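# About Griken

Griken gathers examples for systems that are supposed to learn housework. We started out doubtful that anybody's robot would ever sort bedding, and we're still doubtful. Most of what gets called learning is copying, and the copies are only as good as what went in.

Our people work by hand, with a two-fingered gripper, on the soft stuff that gives machines trouble.

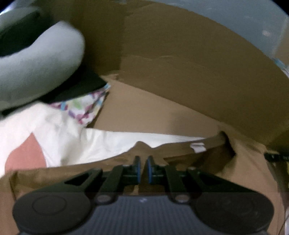 A set for us is 200 tries at one job. We throw out any try where the person hurried, and we say how many went. Our first set, Dobre, lost 100 that way. The client was not pleased. We kept the rule.

Lovham, our second project, covers sheets and pillows. Flilimis is the one we argue over: three people do the same job their own way, and we don't yet know if the mix helps a system or just muddles it.
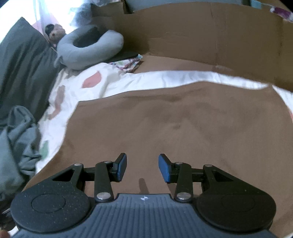 **Do more examples make a better system?**

Up to a point, and we can't tell you where that point is. Be wary of anyone selling you the next 200 before testing the last.

We don't post success rates on this page. Ask for the raw sets and judge for yourself.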